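The fold that still beats the robots

Machines have built cars for decades. Putting away the laundry is taking longer.

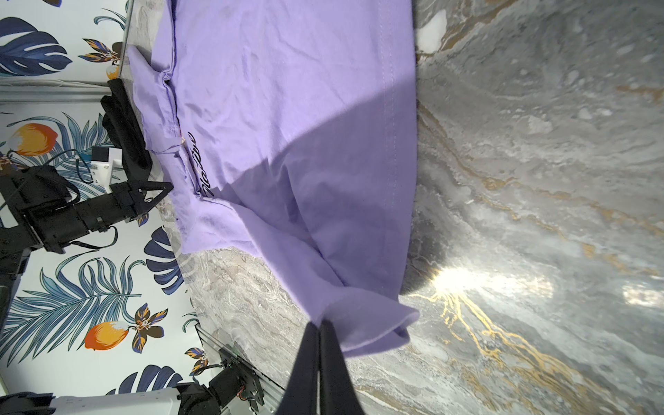 A two-fingered gripper holds one corner of a T-shirt on a marble tabletop, with a second arm to the left.

Folding a T-shirt takes a practised person a few seconds and almost no attention. For a pair of robot arms it is still a demanding job, and a useful test of how far general-purpose machines have come. Tinska, a small firm working on household manipulation, has spent the past year on little else.

The difficulty starts with the material. A car door has one shape, and a welding robot can be told where it is to within a fraction of a millimetre. A shirt has no fixed shape at all. Pull a sleeve and the collar moves. Let go of a hem and it may spring back, curl under or stay where it was put. The software has to work out which part of the garment it is looking at, often from a crease and a length of stitching, and then predict what the rest of the cloth will do when that part is moved.

Older systems tried to model the cloth directly. They were slow, and small errors added up until the plan no longer matched the table. Most groups now train a control policy from demonstrations. An operator steers the arms through the task, the cameras and joint sensors record it, and the policy learns to link what it sees to what the arms should do next. Tinska's current policy, Flutis, was trained on 2,000 folds recorded this way, covering T-shirts, tea towels and pillowcases.

Results depend heavily on how the garment starts. In an internal trial run in December, Flutis was given 200 T-shirts in two conditions. Shirts laid out roughly flat were folded to an acceptable standard in most cases. Shirts dropped in a heap were a different matter, and 31 of the failures came at the same step: finding two points on the shoulders and lifting them without also picking up the layer beneath.

That step shows up the weakness of the hardware. A two-fingered gripper is cheap, strong and easy to control, but it has very little sense of touch. A person rubs finger and thumb together and knows at once whether they hold one layer or two. The gripper knows only how far its fingers have closed, and a single layer of thin jersey barely changes that figure. Mahuika, a supplier of gripper parts, is testing a fingertip pad that measures shear as well as pressure. Early units work but wear out quickly against denim and zips.

Lighting is another nuisance. Polished worktops throw glare into the cameras, and an arm passing over the table casts shadows that can look like folds. A policy trained under even laboratory lamps tends to do badly in a real kitchen, so developers now vary surfaces, backgrounds and lamps on purpose.

Then there is time. Flutis needs up to 2 minutes for a shirt, including retries. In a home that may not matter much if the work is done overnight. In a commercial laundry it matters a great deal. Biltamano, which runs linen services for hotels, looked at general-purpose arms and kept its existing machines. Those handle sheets and towels at speed, provided that staff feed them in by hand. The firm's interest is in the feeding, the part that is dull, repetitive and still done by people.

Other chores are at a similar stage. Loading a dishwasher with known crockery is close to reliable. Wiping a table is straightforward until there is something on it that should not be wiped. Putting a duvet into its cover remains well out of reach – the cloth is large, the arms are short and most of the work takes place out of sight.

Tinska plans to repeat its heap trial with the new fingertips once the wear problem has been dealt with. Socks have been left for a later version.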